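Subject: Re: [lowend-list] Ako reissue, worth the postage?

On the evening of the 14th, a fellow list member wrote:
> Has anyone got the new pressing of the Ako record yet? I've only ever
> had the download and I'm on the fence. Postage is nearly as much as the
> record. Also is it true they left off the long version of "Grergate"?
> That's the only one I really play out.

Mine came yesterday and I've had it on three times already, so I'm going to jump in here before the shine wears off!

Short answer, yes, get it. Long answer, it depends what you want it for. The long "Grergate" is on there, but it's been moved to the end of side B, and you know what that means for the bass. It's quieter than I'd like and you have to ride the gain a bit if you're mixing into it. The short version opens side A and sounds massive. I played the two back to back and the kick on the short one is so much rounder that I thought I'd bumped the EQ (I hadn't, I checked, twice). If you only play the long one out, keep your download handy.

The real surprise for me was "Sudamora." On the download it always seemed like filler, sort of a pretty synth line going nowhere for five minutes. On the record there's a shaker way back on the left that I swear I never heard before, and the whole thing swings because of it. It's at 80 BPM, so good luck fitting it into a house set, but I put it on first thing with coffee and then just let it go round again. My neighbor texted to ask what it was. That's a first — usually the texts are about turning things down.
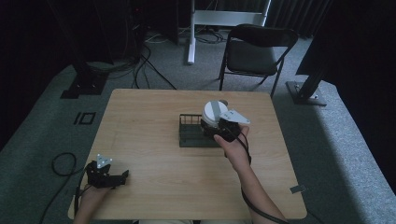
The table, with both grippers out.

Pressing quality: my copy is flat and centered, with a little crackle in the lead-in and one tick in the second track that went away after a brush. I know a couple of people on here had bad luck with the last batch from the same plant, where you'd get that swishing all the way through the quiet parts. None of that on mine. The sleeve is thinner than I expected for the money, and the inner is plain paper, so put it in a poly one if you've got spares lying around.

The insert is lovely, though. It's a fold-out with the synth patches for every track written out by hand, and I've already tried to copy the "Sales" bass sound on my own little setup. I got pretty close! It's two saw waves with one tuned a hair flat, the filter almost shut, and a tiny bit of drive after it. What I can't get is the way it ducks under the claps. I've got my compressor at 4 to 1 with a quick release and it pumps way too hard. If anybody here has worked out how to do that without it sounding like a car commercial from ten years ago, please write back, I'm going a little nuts with it.

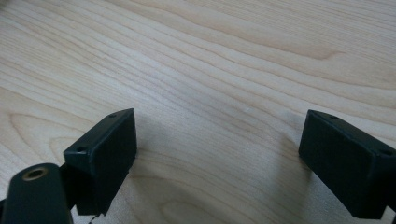
Tabletop, close up. Pretty grain on this one.

On the postage thing, I'd look at splitting an order. Two records cost barely more to send than one, and I know there are a few of you on the list living near each other. The shop page says 4000 copies, so it's not going to vanish overnight whatever the resale guys tell you. I'd wait until May if you can stand it, they usually do a sale on the label stuff right before the summer releases.

Oh, and somebody asked a while back if the remix from the old twelve-inch is on this. It isn't. I was bummed too, I love that daft cowbell breakdown. It's still on the digital bundle as far as I can see, and the price there hasn't changed.

I'm doing a slow disco hour at the café again next month and "Sales" is going in as the opener, probably straight into something Italian and silly. I'll post the tracklist here after. If you end up ordering, tell me what your side B sounds like, I'd love to know if the level on the long one is the same on every copy or if I'm being fussy.

Right, flipping it over again.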